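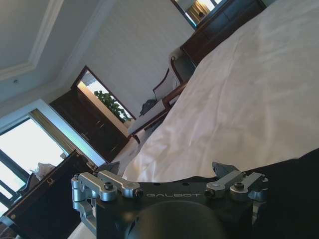 Leave the sheet for last, my sister said from the stairs, it only collects dust while you pack. I did not listen. I had already put the white one on our mother's bed, because without it the room looked as if she had been gone for years, and it was only since April.

The house in Mornau was sold. We had 2 hours before the man from Destoditz came for the furniture. He paid 300 for everything, the dresser too, and I was ashamed how quickly I said yes.

I smoothed the sheet with my palm, from the middle to the sides, as she taught me. The creases went away and came back in another place.

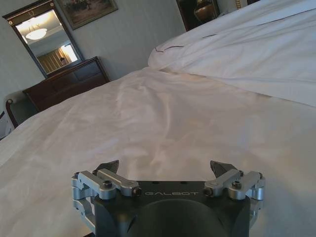

The bed in Mornau, May 2023

She slept on the left side for 53 years, also when the right side was free. I sat down there, carefully, like a guest. The mattress was lower than I remembered.

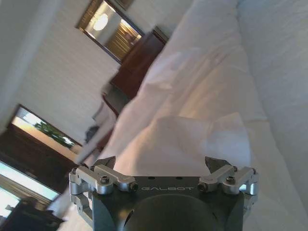
My sister was now in the door and asked if I was making the bed or saying goodbye to it, and if it was the second, could I please do it faster.

I told her to take the other end. We lifted the sheet together, walked toward each other and gave the corners from hand to hand. It smelled of the cupboard. Then we heard the truck, and she put the sheet under her arm and went down to open.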